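Talk notes, club evening, 2021-11-03
Nhung La
Return of serve for people who hate returning serve

Start with the show of hands. Who practices serves every week? Who practices returns? (Wait for the laugh, there's always a laugh.)

You return serve in half the games you play, and most of us warm it up with four lazy blocks back to the net. I kept score of myself in July: 317 second serves faced, and 169 of my returns landed past the service line. I was thrilled with that! The year before I was dumping them short and getting punished for it.

Point one, the split step. Land as the server's racket meets the ball. Demo it without a racket first, then with. Get the front row up to try it. If they land late they'll feel it right away in the legs.

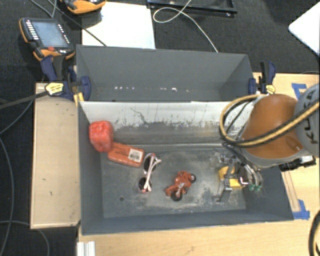

Point two, the short backswing. Shoulders turn, hands stay in front of you. I love this one because you can fix it in an evening. Tell the story of the Levchenko Cup doubles match, 1-5 down in the first set, when my partner told me to pretend there was a fence behind me. We lost anyway, but I held my own on the backhand side from then on.

Point three, aim deep and down the middle. Boring target, great target! It takes away the angles and gives you time to recover. Slow down here, people write this part down.

Drill to take home: partner serves from the service line, you return 20 in a row crosscourt, then switch sides. Go easy on the pace until the contact feels clean.

Somebody will ask about strings. I play Pirnetti, a bit loose, and I'm happy with them, but please don't restring because of me.

If there's time, the lefty serve out wide. Stand a step further over than feels polite.

Questions, then courts 2 and 3 are ours until nine. Bring water.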